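Subject: Re: [rusthorpe-hats] Flat caps, and what to keep them on
From: Wendy Holroyd
Date: 2019-09-06

Darren Mellor wrote:
> Hello all. I inherited five flat caps from my uncle and
> they have been living in a shopping bag on top of the
> closet. Two have gone a funny shape at the brim. Do I need
> a proper stand for each one, or will a shelf do? And can I
> steam them back? Sorry if this has come up before.
> Darren

Hello Darren, and welcome! Please don't apologize, it comes up every November when people get their winter things down, and I for one never get tired of it.

You don't need five stands. I have one, a wooden one with a round disc on top and a metal base, and I only use it for whichever cap I'm wearing that week. The others go in a drawer. If you do buy a stand, pick it up first and see if the base has some weight to it. I had a cheap one years ago that went over every time the front door banged, and my good tweed spent more time on the hall floor than on my head.

When I'm changing over for the season I clear off the table and get everything out at once, caps, scarves, the bag I travel with, whatever is still in its plastic from the store, and I let it all sit there for an afternoon while I make up my mind. It drives my husband up the wall because we end up eating supper on our laps.

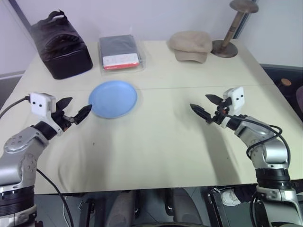

Now, which way up. Cyril Fairclough and I have been going back and forth on this list over that since 2000 or so (hello Cyril!) and I'm still of the opinion that a cap off its stand should rest on its crown, so the brim isn't carrying anything. Cyril will tell you it flattens the top. Maybe it does a little, but I can live with a flat top on a flat cap.

As for steaming, yes, but go easy. Hold the brim a good way above the kettle, count to five, then shape it with your fingers and leave it alone until the next morning. If your uncle's caps are old enough to have cardboard in the brim, don't steam them at all. Give the brim a gentle squeeze and you should be able to tell, cardboard has a sort of crackle to it. Natalie Rudd has replaced a few of those and may be willing to talk you through it if you ask her nicely.

And do get them out of that shopping bag, even if it's only onto a clean towel for now.

Let us know how the two bent ones come along, I'd love to hear what your uncle used to wear.

Warmly,
Wendy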